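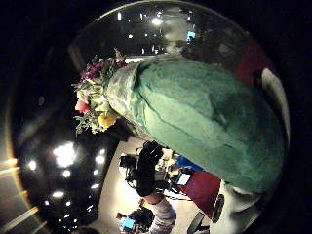 The Wrapping Table: Flowers From Our Ostthorpe Weekend

Home | Gallery | Classes | Visit | Contact

We use cookies to remember your settings and to see which pages people read. Accept all | Manage choices

Somebody asked me last June what people pay for when they buy a bouquet. I said flowers. I have since spent a full weekend at a table in Ostthorpe with a roll of paper under my arm, and I would like to change my answer to "paper, mostly."

The gallery comes from that weekend. It is short. Our galleries are always short, because by the time anyone thinks to take a picture the good ones have been carried off to somebody's mother. Click on the bouquet at the top of the page if you want it larger, and read on for the notes.

The green one

Sea-green wrap, purple to magenta at the top of the bunch, then a pinkish red, then a yellow that has clearly decided it is in charge. I like this one more than I expected to. On paper (sorry) these colors should be having an argument, and the pale turquoise keeps them civil.

About that collar

The crumpled part near the blossoms takes longer than everything else put together. You gather it, you hate it, you let go and gather it again. Beginners try to smooth it out. Leave it crumpled. A neat collar looks like a shirt on its first day of school.

The dent

Yes, the wide end has a dent in it. Every bouquet I have ever wrapped has one, and every person who picks one up presses a thumb to it and asks if it's supposed to be there. It is now.

The spiky bits

Pale green and silvery sprigs, thin leaves, small white-green buds sticking out past the paper. Filler, if you believe the price lists. I put in more than I'm supposed to. A bunch with no greenery looks like a box of crayons, and the sprigs also cover for whatever I did wrong with the stems.

Lying down

A wrapped bouquet gets laid on its side far more often than it gets held. People carry it for ten minutes and put it on a table for an hour while they look for a vase.

A few practical notes, since the same emails keep arriving.

The paper: we went through 195 sheets over the weekend, and I would say a respectable number of those ended up around flowers. The rest were practice, or were sat on. We buy ours in packs from Gaber, which sells it in more greens than I can tell apart before coffee.

The colors: we don't take requests for exact shades. You can ask for "warm" or "cool" or "like the green one," and we'll do what we can with what the market had that morning.

The classes: wrapping only, no arranging, 17 places, held in the back room at Hilport. You bring your own bunch, supermarket ones are fine, and you go home with it looking like it cost twice as much. Scissors are provided. Please stop taking the scissors.

The water question: unwrap it when you get home. I know it looks nice in the paper. The paper is not a vase. I have had this conversation more times than I have wrapped bouquets, and it has yet to go my way.

Gallery posted 21/09/2019. The next set will be brown paper and string, which photographs like a parcel and is much harder than it looks.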